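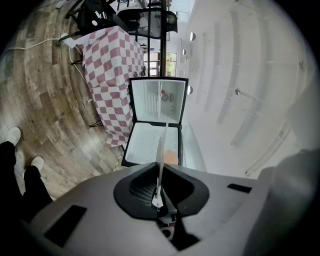 Compact fridge with the door fully open, showing the white inner face.

Skerkusov 34 compact refrigerator: long-term review
Posted Sunday, December 29, 2019
Reviewed by Pantelis Alexiou

I bought the Skerkusov 34 in June for a home office that sits one floor above the kitchen. The number is the net volume in liters. I paid full price and have run it every day since, at first next to the desk and later on a low shelf in the closet.

Cooling
The thermostat is a dial with no temperature scale, only positions. I left a probe thermometer in a glass of water on the middle shelf and read it each morning. Position 3 held the water within a narrow band through the fall. In July the same position let it drift up in the afternoon, and I had to go one step colder. Anyone storing milk should buy a cheap thermometer and ignore the dial markings.

Temperature is uneven from top to bottom. Lettuce kept against the back wall froze at the leaf edges twice. Cans and hard cheese were fine anywhere. The small ice compartment makes ice, slowly, but will not keep ice cream firm, and the manual says as much in a footnote.

Noise
It uses a compressor, so it cycles. The hum itself is low. The start and the stop are what you hear, a click followed by a short rattle. Most of the rattle came from the rear drip tray touching the condenser bracket. A strip of felt fixed that. With the felt in place I can take calls beside it, but I would not sleep in the same room.

The Poulain cube I owned before this one was thermoelectric and had a fan that never shut off. It was quieter at its peak and more annoying over a full day. It also could not get properly cold in summer.

Door and seal
The hinge can be moved to the other side. The job took two screwdrivers and more patience than the diagram suggests — the lower pin is a tight fit and has to be tapped out. After the swap the seal gapped slightly at one corner. I warmed the gasket with a hair dryer, shut the door overnight, and it has closed evenly since then. A strip of paper shut in the door now drags on all sides.

The latch is only the magnetic gasket. On a floor that slopes toward the door, it can drift open if you don't push it shut. Raise the front feet a turn.

Defrosting
Manual. I do it every 2 months, or when the frost is thick enough to block the ice tray. Unplug, empty, leave a towel on the bottom, wait. The drain channel is shallow and overflows if you let the frost build up.

Power
On a plug-in meter it used less than the desktop computer it shares an outlet strip with. Clearance matters more than I expected. In the closet, with the door closed, consumption went up and the compressor ran noticeably longer. I cut a vent in the closet door and it came back down.

Parts and service
I ordered a spare shelf from Sosby, the distributor. It arrived in nine days in plain cardboard, undamaged. The dial knob cracked in October and was replaced under warranty without argument, although the form had to be sent by mail.

Alternatives
The Multitus model in the same size has a marked thermostat and a better ice compartment, and costs more. If you plan to keep fresh food in it, I would pay the difference. For drinks and lunch, the Skerkusov is adequate, and I am keeping mine.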